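Last month I paid 174 dollars for a used office computer, and my brother-in-law told me I was a fool. For 900 dollars, he said, I could have a new one from Perkulon, thin like a magazine, and it would arrive at my door already working. He is right about the thin part. I want to explain why I still think my purchase was the better one, and why I believe more people should open the computers they own.

I grew up in a house where my father repaired the radio on the kitchen table. When I came to this country I was surprised how many people had never seen the inside of anything they use each day. They are clever people. They can drive in snow and fill out tax forms, which I still find difficult. But the side panel of a computer is for them a kind of wall.

Behind this wall there is less mystery than one expects. The processor sits in a socket, and the socket has a frame that lifts. The memory stands in its slot and is held by small plastic latches, which you open with one finger. A person who has changed the battery in a smoke detector has already most of the skill. What is missing is the permission, and I think we wait for somebody to give it to us.
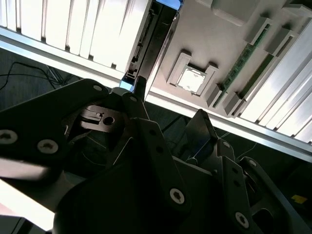

## The socket and the fear

I must be fair and admit that the processor is the part which made my hands sweat. With memory you push until you hear the click, and if you have put it the wrong way around, it simply does not go in. The processor is a different matter. You lift the frame, you look for the little mark in the corner, and you set the square down without any force. The first time, I looked at the mark for so long that my tea became cold. Then I closed the frame and it made a crunching sound, and I was certain I had destroyed everything. It is a normal sound. I wish the manual had said so.

My neighbour Octavio Montoya, who has repaired computers longer than I have spoken English, disagrees with me on this point. He thinks beginners should change memory and drives and leave the socket alone. One bent pin, he says, and the cheap computer is an expensive box. I respect this, but I notice that he also learned by doing it, and he has told me about the boards he ruined.

## What we lose with thin computers

My stronger complaint is with the makers. In the old office machines there is space. You can put a whole hand inside, and a vacuum cleaner brush too, because dust is the real enemy and it loves the vents. In many thin laptops the memory is soldered to the board. If four years later you need more of it, you buy a whole computer again. The seller calls this a simple design. For me it is only simple for the seller.

I do not say that everyone must build a computer. My colleague Wafula Lema travels each week with a Sundach laptop in her bag, and she would not thank me for a steel case. But at home, on a desk, under a desk, where the computer never moves, what is the thinness for? I have asked this in two shops. In one of them the young man laughed and said that people like how it looks, and I thought this was a good and polite answer.

My brother-in-law is coming for dinner in December. I have put aside one old memory module and a screwdriver, and after the soup I will ask him to take the panel off.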